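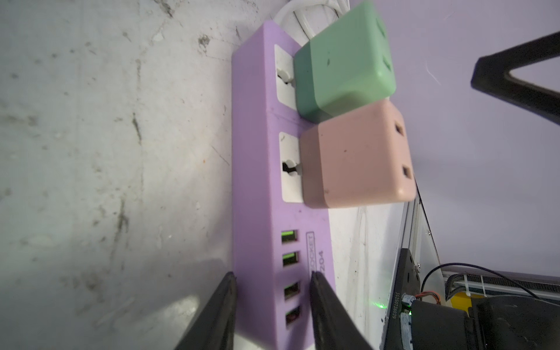 **1/** Prometi no grupo da Nuleo que escrevia em português sobre o nosso projeto, e hoje, 30 de maio de 2025, tenho finalmente uma tarde livre. Vai ser um fio comprido. Se encontrarem erros de gramática, podem corrigir, eu agradeço mesmo.

**2/** Para quem não me segue há muito tempo: a Nuleo é o clube de robótica da escola Arnden. Entrei no segundo semestre do ano passado, quando ainda confundia "ficha" com "tomada". Agora já não confundo, porque passei os últimos meses a ensinar um robô a pôr uma dentro da outra.

**3/** O projeto chama-se Hứa, que em vietnamita quer dizer "prometer". O nome foi meu. O Stojan queria uma sigla em inglês, mas a sigla dele não tinha vogais e ninguém a conseguia dizer em voz alta.

**4/** A tarefa parece pequena. Em cima da mesa há extensões elétricas, adaptadores e cabos. Os dois braços têm de pegar num adaptador, alinhar os pinos e encaixá-lo na tomada certa. Depois têm de o tirar outra vez. Uma pessoa faz isto a falar ao telefone.

**5/** O regulamento da Festivura (é o concurso onde vamos apresentar) dá 800 pontos no máximo. Uma parte vem da demonstração, outra do relatório e outra do caderno de bordo. O caderno de bordo é a minha responsabilidade, e por isso tenho tantas notas para partilhar aqui.

**6/** Em março tínhamos uma mesa demasiado arrumada. Uma extensão no centro, um adaptador ao lado, mais nada. O modelo aprendeu depressa e nós ficámos muito contentes durante um dia. Depois a Savita deixou um cabo em cima da mesa e o braço direito foi buscar o cabo.

**7/** A partir daí decidimos treinar com confusão. Luvas de trabalho, cabos soltos, extensões de várias cores, coisas que não servem para nada na tarefa. O professor Ilídio Barros passou pela sala, olhou para a mesa e perguntou se estávamos em mudanças.
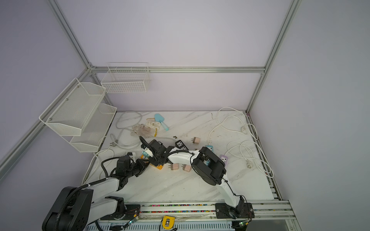 *A mesa de treino, com os dois braços a trabalhar no meio das extensões e dos adaptadores.*

**8/** Sobre os braços: são brancos com as articulações pretas e estão os dois fixos na calha de alumínio da frente. As paredes do recinto são lisas e claras, de propósito. Nas primeiras gravações tínhamos um fundo com cartazes e o modelo prestava atenção aos cartazes. Perdemos com isto quase uma semana de trabalho.

**9/** Nós não programamos os movimentos um a um. Uma pessoa guia os braços à distância, grava-se tudo (as câmaras e as posições das juntas), e o modelo aprende a imitar. A cada gravação chamamos "episódio". Temos 447 episódios aceites até agora. Os rejeitados não entram nesta conta, e prefiro não dizer aqui quantos foram.

**10/** Por que se rejeita um episódio? Eis a lista que está colada ao lado do computador:

- o operador hesitou muito tempo antes de fechar a garra
- um braço tapou a câmara de cima durante o encaixe
- o adaptador caiu e foi empurrado com o cotovelo do robô
- alguém meteu a mão na mesa (Stojan!!)

**11/** O ponto do cotovelo causou uma discussão séria. O Stojan dizia que empurrar era uma solução inteligente. A Savita dizia que o júri ia rir. Votámos e ganhou a Savita, mas eu guardei esses vídeos numa pasta à parte, porque gosto muito deles.

**12/** Aprendi uma palavra portuguesa por causa deste projeto: "jeitinho". Quando o adaptador não entra, o operador humano roda um bocadinho, inclina, volta a empurrar. Tentei escrever isto no relatório com linguagem técnica e precisei de meia página. O professor riscou tudo e escreveu na margem: "dar um jeitinho". Voltei a pôr a linguagem técnica, mas a expressão ficou entre nós.

**13/** A parte mais difícil para mim foi guiar o robô olhando só para a câmara do pulso. Tudo fica muito perto e torto. Esquerda e direita trocam quando o pulso roda, e os dedos da garra ocupam uma boa parte da imagem. Nas primeiras sessões saí com dor de cabeça.
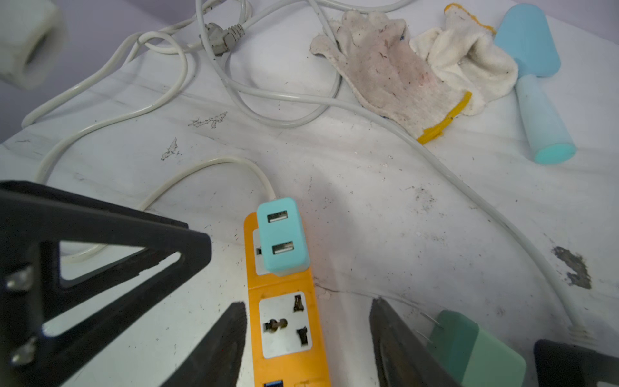

*Vista do pulso: a extensão laranja entre os dedos, com o carregador azul-claro na ponta.*

**14/** A câmara do pulso também mostra sem piedade toda a sujidade da mesa. Limpamos ao fim de cada sessão, mas há marcas que já não saem. A minha proposta foi deixar ficar. Se o modelo só funcionar numa mesa limpa, não vai funcionar em nenhuma cozinha que eu conheço.

**15/** Alguém vai perguntar pelos cabos brancos. São o nosso maior problema e não têm solução bonita. Um cabo sobre uma mesa clara quase desaparece na imagem, e quando a garra prende o cabo junto com o adaptador, a extensão vem toda atrás. Experimentámos fita colorida nos cabos durante duas sessões. Ajudou, mas depois o modelo procurava a fita. Tirámos a fita.

**16/** Dividimos as extensões por nível de dificuldade. No nível fácil a extensão está deitada e parada em frente dos braços. No médio está deitada, mas numa direção qualquer. No difícil o operador começa com o braço numa posição incómoda e tem de corrigir. O meu nível preferido é o médio. No difícil eu suspiro muito e isso ouve-se no som das gravações.

**17/** Uma pergunta que recebi por mensagem da Uyên Lưu, que estuda eletrotecnia e preocupa-se sempre comigo: "As mãos ficam fora da mesa quando os braços estão ligados?" Ficam. Há um botão de paragem ao alcance do operador e uma segunda pessoa na sala. Sem segunda pessoa não há sessão, mesmo que o prazo esteja a acabar.

**18/** O material que usamos passou por muitas mãos e por muitas garras. Os adaptadores apanham força de lado quando o alinhamento falha, e as tomadas sofrem com isso. No caderno temos uma página só para o estado das peças. Antes de cada sessão, uma pessoa lê a página em voz alta e a outra confirma com os olhos. Demora pouco e evita discussões.

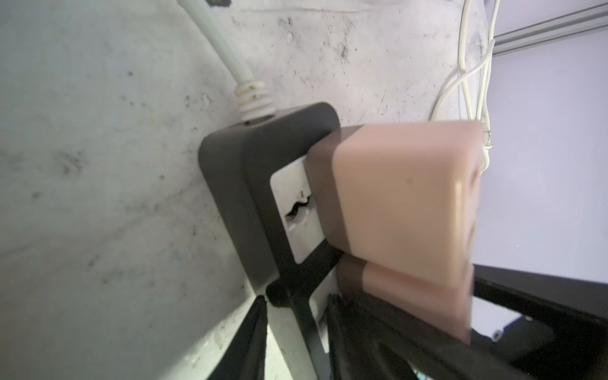 **19/** Essa página do caderno foi ideia da Savita, que trabalhou um verão numa loja de ferragens e tem muito respeito por inventários. Cada peça tem um nome. Começámos com códigos, mas já ninguém os usa. Dizemos "a roxa", "a laranja", "o cubo verde". No relatório tive de fazer uma tabela para traduzir os nomes outra vez para códigos, e nessa tabela enganei-me 2 vezes.

**20/** Também mudámos a maneira de aproximar a garra. Antes, o operador vinha de cima, direto à tomada. Agora vem de lado, para, espera um instante e só depois avança. O episódio fica mais comprido, mas a pausa dá ao modelo um momento claro para decidir. Foi o Stojan que insistiu nisto e tenho de admitir por escrito que tinha razão.

**21/** O que ainda não corre bem:

- passar um adaptador de um braço para o outro (um larga cedo, o outro fecha tarde)
- distinguir um adaptador virado ao contrário de um adaptador na posição certa
- parar quando a tarefa já acabou. O robô encaixa e depois fica ali, a tocar na peça, como quem verifica se fechou a porta de casa

**22/** Para a demonstração na Festivura temos 6 minutos. Fizemos um ensaio com o professor a fazer de júri e gastei metade do tempo a explicar o nome do projeto. Vou cortar essa parte. Se alguém do júri perguntar, respondo; se não perguntar, está neste fio, no ponto 3.

**23/** Dúvida para quem já fez relatórios destes em português: escreve-se "teleoperação" ou "operação remota"? O professor usa as duas na mesma frase. Eu gostava de escolher uma e ficar com ela até ao fim.

**24/** E outra, mais prática. Alguém conhece uma boa maneira de guardar os cabos entre sessões sem eles ganharem a forma do rolo? Os nossos já têm memória. Esticamos, viramos as costas, e enrolam outra vez.

**25/** Respondo aos comentários à noite, depois do turno de gravação. Hoje o Stojan é o operador e eu fico com o botão de paragem e o caderno.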